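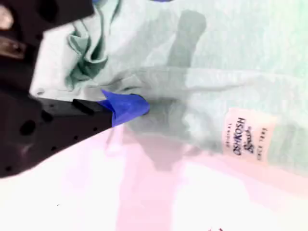 Household and shop-floor robots: frequently asked questions

Most of the mail we get at Gilcombe comes from two kinds of people: those who want help with chores at home, and those who run a small laundry, store or packing room. The questions are much the same, so the answers are together on one page. It was last gone over in March.

Can a robot fold laundry yet?

Yes, slowly, and with someone nearby. A good two-arm setup can take a child's shirt off a table, flatten it and fold it. It does best when the shirt is a kind it has handled before and starts out fairly flat. Give it a full basket straight from the dryer and the results get much worse.

In our own folding trial we gave the machine 158 garments, one at a time. It finished 80 of them with no help from a person. We counted a fold as finished if you could put it in a drawer without doing it over. Several of those were not pretty.

Why is cloth so hard? Robots build cars.

A car door is the same shape every time. A knit top is a different shape every time you put it down. The sleeves twist, the body bunches up, and one layer hides another. The machine has to work out which bit of cloth is a hem and which is only a crease, and the two can look a lot alike.

Then there is picking it up. A person feels how many layers are between finger and thumb. Most grippers don't feel much of anything. They pinch, lift, and find out from the camera what came along. Taking two layers when you wanted one is the most common mistake we see.

Small children's clothes are harder than they sound. There is less material to work with, so a grip that is off by the width of a finger may miss the sleeve completely.

What is the blue tape for?

It is wrapped around the fingertip of the gripper. People who do this kind of work change their fingertips all the time. Rubber, foam, sandpaper and tape all get tried, and the choice affects how well the tip holds on to fabric. Bright tape is also easy to find in video when you go back over a bad run. If you are trying it yourself, replace the tape as soon as it starts to peel, and check that no glue is getting on the clothes.

Can it read the care label?

Reading a label is the easy part, if the label is facing the camera and lying flat. Brand names in big letters are usually fine, even sideways. Washing instructions are tiny and are normally sewn inside a seam, so a machine would first have to find the seam and turn the cloth back. We have not seen that done well outside a demonstration.

A large printed or sewn logo does help in another way. On many tops it sits near the back of the neck, and a machine can use it to guess which way up the garment is.

How long does one shirt take?

About 2 minutes in our trial, counting only the ones that worked. Most adults can fold a small shirt in a few seconds while talking to somebody. Speed has improved, but if speed is what you need, do it by hand for now.

Which chores are ready for home use?

Vacuuming and mowing, with the limits everyone knows. Floor mopping is close behind. These machines roll around and avoid things, and they hardly ever have to pick anything up.

Loading a dishwasher, wiping a counter and putting away toys have all been done by robot arms. They have mostly been done in one kitchen or one playroom, with the same dishes and the same toys. Moving to the next house is where it gets difficult.

Ironing is not ready. We would not leave any machine alone with a hot iron.

What about shops and small factories?

The picture is better there – you control the room. Moving bins from one place to another, stacking boxes of the same size and feeding parts into a machine are ordinary jobs for robots now. Sorting mixed goods is possible if the items are firm and not too shiny.

Pascal Chevalier runs a secondhand clothing store and asked us whether he could automate his Saturday intake, when people bring in bags of mixed clothes. We told him no. A scale, a better table and a label printer would save him more time, and he went with the table.

Big commercial laundries do have folding machines, and they are fast. They are built for towels and sheets, and a worker usually feeds the corners in by hand. That is a different kind of equipment from a robot arm, and it costs accordingly.

Will it damage my clothes?

It can. Loose knits snag, and a gripper that pulls after it has caught a thread will make the snag worse. Buttons and zippers are less of a worry than you might think. Set the grip force low to start with, and practice on things you were going to throw out.

Is it safe with children in the house?

A research arm is not a household product and should not be running where small children can reach it. This goes for the light ones too. Have a stop button within reach and keep pets out of the room as well.

I have a Grasis or Fourie arm. Can I try folding with it?

Either will do for a first attempt. Start with one washcloth on a plain, light table, under steady light. Shadows moving across the cloth cause more trouble than beginners expect, so watch where the arm blocks the lamp. Once the washcloth works, go on to a short-sleeved shirt laid flat. Grigoris Andreadis wrote our setup notes, and he suggests 30 good washcloth folds before you change anything.

Should I wait or buy something now?

For floors and lawns, buy now if the price suits you. For laundry, wait. We have had readers ask about the Dustilport folding cabinet, but we haven't tested one and can't say how it does with small sizes.

Where do I send a question that isn't here?

Use the contact form and tell us what the chore is, how often you do it and how much space you have. A photo of the work area helps. Replies can take a week or more.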